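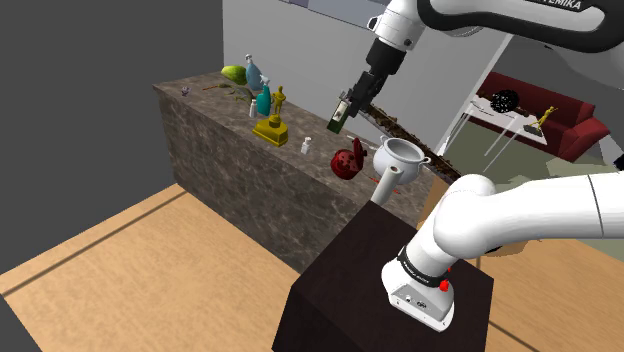 Pince noire refermée sur un petit objet vert foncé à étiquette claire, au-dessus du plan de travail en simulation.

Comparer deux pinces sur un plan de travail encombré : réglages et astuces

Les conseils qui suivent concernent les essais de préhension en cuisine simulée, avec un bras blanc monté sur socle et un comptoir de pierre chargé d'objets courants. Ils valent pour la comparaison de deux pinces, mais aussi pour celle de deux contrôleurs ou de deux points de vue.

Disposition des objets
Garder la même disposition de départ pour toutes les pinces comparées. Enregistrer la graine aléatoire avec le résultat, sinon la série n'est pas reproductible. Notre disposition de référence porte le numéro 651.
Mélanger les formes : flacons à pulvérisateur, casseroles à anses, fruit, rouleau d'essuie-tout, trophée. Un comptoir garni uniquement de flacons favorise les pinces à faible ouverture.
Laisser au moins un passage libre entre deux groupes d'objets. Il sert de zone d'approche commune et évite de mesurer la planification de trajectoire à la place de la prise.

Choix de l'objet à saisir
Commencer par un petit objet rectangulaire. Les faces parallèles tolèrent un léger défaut d'orientation du poignet. Passer ensuite aux corps arrondis, puis aux anses.
Pour une casserole, fixer à l'avance la zone de prise (bord ou anse) et ne plus la modifier. Les deux valeurs ne se comparent pas.
Le trophée se prend par la tige ou par le socle. Par la figurine, le contact est trop irrégulier et les moteurs physiques donnent des résultats dispersés.

Cadence et contrôleur
Pas de commande : 60 Hz pour les deux contrôleurs. À une fréquence plus basse, le contrôleur en position rebondit au contact et pénalise la pince la plus rigide.
Inclinaison d'approche maximale : 45 degrés par rapport à la verticale. Au-delà, les articulations des doigts accrochent les objets voisins.
Trois essais par objet suffisent pour éliminer une pince manifestement inadaptée. Pour départager deux modèles proches, il en faut davantage.
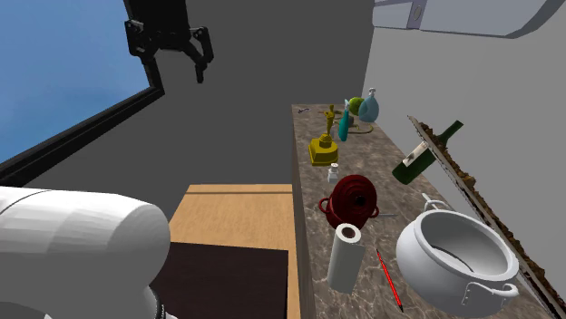
Pince ouverte et vide à gauche, comptoir vu en longueur jusqu'à la casserole blanche.

Points de vue
Une vue dans l'axe du comptoir montre bien l'étagement des objets, mais les gros volumes de devant masquent ce qui se trouve derrière. La bouteille de vin inclinée derrière la casserole blanche en est un bon cas : un détecteur réglé sur des bouteilles droites et entièrement visibles la manque souvent.
Une vue qui comprend le socle du bras facilite le contrôle du repère de base. Vérifier ce repère avant chaque changement de pince.
Ne pas changer de focale en cours de série. Mylene Ignacio, de l'atelier Grustix, consigne la focale dans le nom du fichier de résultats, méthode reprise depuis sur nos essais de Lorville.

Erreurs fréquentes
Masse de la pince non mise à jour dans le modèle : le bras fléchit ou dépasse la consigne.
Frottement identique pour la pierre et pour les doigts : les objets légers glissent avant la fermeture.
Prise comptée comme réussie dès le contact. Exiger un maintien de 3 secondes après la levée.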